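Leave the table alone

September 17, 2022

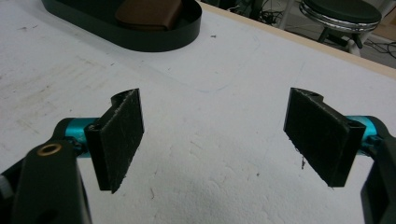 White tabletop, scuffs and all, black oval tray at the back.

I am tired of being told to refinish my table.

Every fall it starts up again. The home pages fill with before and afters, somebody sands down a perfectly decent surface, and the comments go wild. So smooth! Like new! And I sit there with my coffee thinking, it was a table before. It worked.

White tops get it worst. I know, I know. White shows everything. Smudges, little dark specks, a pale blue curve that could be pen or could be anything. Grey streaks you only see when the light is strong. Wipe it and half of them stay. So what. You eat off a plate, you write on paper, the table is just what holds those up.

I bought mine from Manholm, the old shop, before they moved out to the highway. Paid too much. For the first 6 months I was a terrible person to have dinner with. Coasters. Placemats. I once followed a guest with a cloth, while she was still eating. Then someone dragged a flowerpot across it in November and there was a mark as long as my hand and I felt, I swear, relief. Dinner got better after that.

And the products. Skaller will sell you a pen for the scuffs, a cream for the streaks and then a seal to go over the cream. I tried the cream. The clean patch looked so much brighter than the rest that I had to do the whole top, and by the next weekend there were smudges agian. That was the last money they got from me.

My one rule is crumbs. Crumbs go. Marks stay. Wipe at night with a damp cloth, warm water, a drop of soap, move whatever lives on the table and wipe under it too. People skip under the tray. Don't skip under the tray, it's where the sticky stuff collects.

I do think a tray is worth having, by the way. Black is good on white, and a raised rim matters more than people think, it keeps the keys and the loose screws and the half a cookie in one place. Oval over square, for me, fewer corners to catch a sleeve on. Push it to the back and leave the middle bare. You need a bare middle. A table with stuff all over it isn't dirty, but you can't do anything on it either, and that bothers me a lot more than scuffs ever did.

Someone wrote to me after the last piece to say a worn table brings down the look of the room. Maybe. Idevum wanted 3000 for the one she suggested, delivery extra. I looked at it. Very nice, very white. Give it 11 weeks in a house with kids and it'll look like mine.

Anyway, soup's on. Sit down, put your glass wherever you want.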